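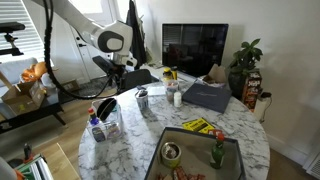
Where Does Our Lunch Go? Food waste in the Eynon building canteen

Darcy Doolan, with Na-rae Koo and Soo-ah Tak

I picked this topic in September after watching a friend bin half a jacket potato without even looking at it. I do it too (mostly with peas), so I wanted to know how bad we all are. Our tutor, Ye-seo Wang, said to keep the question small, so we asked one thing: do people leave less food if they can choose the size of their portion?

The canteen let us run it for 2 weeks. In the first week everything was served as normal. In the second, the staff asked each person "small or regular?" and charged the same either way, which caused some grumbling! Na-rae and I stood by the tray rack from noon with a kitchen scale and scraped every plate into a tub. I smelled of gravy for days. Soo-ah did the spreadsheet and stayed lovely and clean.

We weighed 912 plates altogether. I'd hoped for 1,000, but the scale battery went flat one lunchtime and we had to give up and eat chips.

The second week's plates came back with less on them, and you could see it in the tub before we'd done any sums. Pasta changed the most. Salad hardly changed at all -- people seem to take it out of guilt and then leave it, whatever size it is.

We also handed out 100 short surveys. Lots of people wrote that they were in a rush, and a few said the portions were fine but the queue had made the food go cold. I hadn't thought of that, and I'd ask about it properly next time.

There are problems with all this. The menus weren't the same both weeks, and some people spotted the scale and started eating up -- one lad went back and finished his carrots in front of us. We didn't count packed lunches or anything from the Madbridge sandwich van either. Soo-ah wants to do the van in spring, and I've said I'll help if somebody else does the scraping.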